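Gripper swap, round two

You may remember my grumbling in July about finger pads. Well, I finally got both hand-held grippers onto the same table, and I've been having far too much fun with them! Beverley Tindall took one and I took the other, and we worked through the Mostyn list, which is all kitchen-type stuff. Forks are still my least favorite (so thin, so flat, so smug).
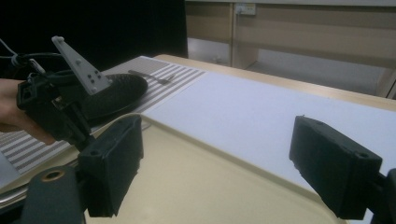 Looking out past the black fingers on one gripper, with the other in hand beside the black oval object.

My plan was 100 grabs per gripper, and we got through them all before lunch. I like the chunky black pads a lot on soft things. On flat things I had to come in at a silly angle, and Beverley had 11 misses on the fork alone. Next I want to try the thinner pads from Drellusard, and Ye-seo Hong is sorting out a longer cable for me so I can stop bumping my elbow on the table. If you have a pad shape you swear by, send it over and I'll add it to the pile!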